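Writing the rules down, again

I spent most of January rewriting a document that very few people will ever read, and I enjoyed it more than I probably should have. It's the working rules for our arms on the Wumska project. The old version had grown to 229 lines over the years. Some of those lines were very good, some contradicted each other, and one of them told you to ask Bellik, which was the name of a software package we stopped using before half of the current team arrived. I'd been meaning to fix it for ages, and then Nadège Le Goff, who is newer than the rest of us and therefore still reads instructions, came over with a printout covered in green pen and asked me very politely which parts she was supposed to follow.

So that was that. I made a big pot of tea and started.

I should say that we already have a proper risk assessment, and it lives where risk assessments live, and I wasn't touching it. If you have robots and you don't have one of those, please stop reading my blog and go do that first! What I was rewriting was the everyday layer underneath, the stuff that tells you how to behave at 4 in the afternoon when you're tired and a bowl has rolled somewhere silly and you'd really like to just reach in and get it.

Reaching in was the part we argued over longest. The old document said "do not enter the workspace during operation," and everybody agreed with it, and everybody had a slightly different idea of what "during operation" meant. Is an arm in operation if it's powered and holding still? What if the program has finished but the motors are on? What if somebody is driving the arms by hand and has stopped to scratch their nose? (This came up. I was the nose.) The new wording is that if either arm has power to its motors, your hands stay outside the frame, and if you need to move something you say "hands in," wait for the operator to say "stopped" back to you, and only then reach. It feels a bit like a school play for the first week, and after that you stop noticing you're doing it.

The two arms are called Sebastian and Emine, by the way, for reasons that go back before my time. I left the names in the document on purpose. I know some people think naming machines is childish, but "Emine is dropping" is quicker to shout than "the right-hand manipulator is descending," and in my experience it gets a quicker answer too. Whatever you call yours, I'd just say pick one name each and use it everywhere, in the logs and on the whiteboard and out loud. For a while ours were also "arm 0" and "arm 1" in one program and "arm 1" and "arm 2" in another, and you can imagine how that went.

The next section is on resetting between runs, and this is where I got a little carried away and Nadège had to rein me in. We do a lot of stacking and sorting with ordinary kitchen things, bowls mostly, and the temptation is to put everything back exactly where it was, because it looks tidy and it makes the arms look clever. Please don't! If you're recording 1,000 runs and the blue bowl starts in the same spot in every one of them, you've learned a great deal about that one spot. Our rule now is that the operator moves at least one object before each run and doesn't look at the last setup while doing it. I had written a whole page on how to choose positions fairly, with a diagram, and Nadège crossed it out and wrote "just move it" in the margin, and I have to admit hers is the better page.

Failed runs get saved and marked as failed. I feel strongly about this one. There's always a bit of a flinch when a gripper closes on nothing, or on the rim of the wrong bowl, and the finger goes to the delete key before you've thought about it. I've done it myself. But if you only keep the pretty ones, you end up with a very flattering record of a machine you don't really know. The new rule gives you 3 words to choose from – missed, dropped, collided – and a box for anything else, and you're not allowed to write "weird" in the box, which I added after reading what was already in the box.

Then there's speed. I won't give our numbers, partly because they're tied to our arms and our tools and would be no use to you, and partly because somebody always copies numbers off a blog. What I will say is that we now start every new task slow, and the person who wants to raise the speed has to ask a second person to stand by the stop button and watch a full run. It doesn't have to be anybody senior. It does have to be somebody who isn't looking at their phone.

When I was finished, the whole thing came to 6 short sections on a single sheet, both sides, in a type size I can read without my glasses. I thought I'd feel a little sad about all the lines I threw out, since I wrote a fair number of them, but I mostly felt like I'd cleaned out a closet. We've been working from the new sheet since then, and so far the arguments have been over commas. The one section I'm still not happy with is the last one, on handing over at the end of a shift.
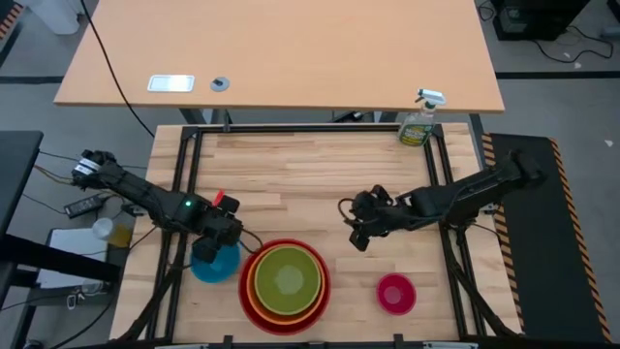

At the moment it says the person leaving has to tell the person arriving what state the arms are in, and I'd like it to say more than that – what task is loaded, which objects are in use, whether anything has been acting up. Nadège wants a checklist and I want a conversation, and we'll probably end up with a short checklist you have to read aloud. If you have a handover routine that works in your own lab, I'd love to hear about it in the comments.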